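Werkstattbuch, Februar, Oberflächen
Eintrag zur Seifenfrage, zweiter Anlauf

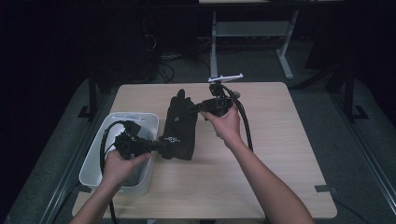

Heller Tisch mit weißer Kunststoffwanne, Werkstatt.

Kwame hat mir wieder den Prospekt von Tridska hingelegt. Seifenfinish für helle Hölzer, "atmungsaktiv, fleckfest, selbstheilend". Bei dem dritten Wort höre ich normalerweise auf zu lesen. Eine Fläche heilt nicht. Man wischt neue Seife drauf, dann sieht sie wieder besser aus, und wer das Heilung nennt, will etwas verkaufen.

Trotzdem der Reihe nach, damit wir im Frühjahr nicht wieder dieselbe Diskussion führen.

Ausgangslage: Kundin aus Drovham will neun Tischplatten für eine Teestube, Esche, möglichst hell, kein Glanz, kein Gelbstich. Öl gilbt, auch das weiß pigmentierte, nur später. Lack will sie nicht anfassen. Bleibt Seife, oder wir sagen ab.

Proben: Reststücke Esche von der Bank, alle aus derselben Bohle, gehobelt, dann 100, 150, 180. Gewässert, trocknen lassen, nochmals 180 von Hand. Magdolna hätte bis 240 geschliffen. Ihr Argument: die Faser legt sich besser. Mein Einwand: je dichter poliert, desto weniger nimmt das Holz auf, und dann liegt die Seife obenauf und schmiert. Wir haben beides gemacht. Nach dem zweiten Auftrag kann ich die Stücke mit den Fingern nicht mehr unterscheiden, Magdolna behauptet, sie könne es. Blind probiert haben wir das nicht, also zählt es nicht.

Ansatz 1: Tridska-Flocken nach Packung, in heißem Wasser gelöst, über Nacht stehen lassen. Ergibt einen Brei wie zu dünn geratener Pudding. Lässt sich gut auftragen, Überschuss nach ein paar Minuten abnehmen. Riecht nach nichts, immerhin.
Ansatz 2: Olivenseife von Kocsis, selbst geraspelt, gleiches Verhältnis. Klumpt beim Abkühlen und muss durchs Sieb. Auf dem Holz eine Spur wärmer im Ton, vielleicht bilde ich mir das ein, weil ich es erwartet habe.
Ansatz 3: unbehandelt, zum Vergleich. Ohne das Nullstück ist der ganze Versuch Dekoration.

Flecken: schwarzer Tee, Rotwein, Rapsöl, Rote-Bete-Saft. Je ein Tropfen, eine Stunde unter dem Glas, dann mit lauwarmem Wasser und etwas Seifenlauge gewischt.

Tee: auf allen dreien ein Rand. Auf dem Nullstück dunkler, klar, aber der Rand ist auch bei Seife da. Für eine Teestube ist das keine Nebensache.
Rotwein: bei Seife nach dem Wischen grau-blau. Kwame meint, das gehe beim nächsten Seifen weg. Ist beim nächsten Seifen blasser geworden. Weg ist es nicht.
Öl: zieht ein, wird ein dunkler Hof. Nach drei Tagen unter Löschpapier etwas kleiner.
Rote Bete: ging erstaunlich gut raus, am besten bei Kocsis. Habe dafür keine Erklärung und traue dem Ergebnis auch nicht, ein einziger Tropfen pro Stück.

Zur Haltbarkeit steht im Prospekt "bis zu 3.000 Wischzyklen". Welche Zyklen, mit welchem Lappen, welchem Druck, auf welchem Holz? Habe bei Tridska angerufen. Freundlicher Mensch, weiß es nicht, schickt mir etwas. Gekommen ist derselbe Prospekt noch einmal, diesmal als PDF.

Wir haben selbst gewischt, feuchtes Baumwolltuch um einen Klotz, Strichliste an der Wand. Nach 900 Hüben steht die Faser bei Ansatz 1 leicht auf, bei Ansatz 2 auch. Danach tat mir die Schulter weh und wir haben aufgehört. Das ist keine Norm, aber es ist mehr, als im Prospekt steht.

Kosten: Für die Flocken will Tridska 89 Euro pro Eimer. Die Olivenseife kostet einen Bruchteil davon, dafür steht jemand mit der Raspel da, und die Stunde müssen wir rechnen. Unter dem Strich vermutlich gleich. Magdolna rechnet es nach, ich hatte das Raspeln beim letzten Mal vergessen.

Was mich mehr stört als die Flecken: Seife lebt davon, dass jemand sie pflegt. Bei Tanden haben wir damals eine geseifte Theke geliefert, mit Pflegeblatt, laminiert. Als ich ein Jahr später vorbeikam, war sie fleckig und rau, und das Pflegeblatt klebte innen an der Schranktür. Gereinigt wurde mit Glasreiniger. Schuld war natürlich die Seife.

Offen:
-- Tee noch einmal, diesmal mit vier Aufträgen statt zwei und fünf Tropfen je Stück
-- Hartholzwachs als Gegenprobe, auch wenn Kwame die Augen verdreht
-- heiße Tasse direkt aufs Holz, bisher nicht getestet
-- Kundin fragen, wer dort abends wischt und womit

Bis das geklärt ist, geht kein Angebot raus. Probestücke liegen im Regal über der Abrichte, mit Bleistift auf der Rückseite beschriftet. Bitte nicht als Zulagen verwenden, das ist beim ersten Anlauf passiert.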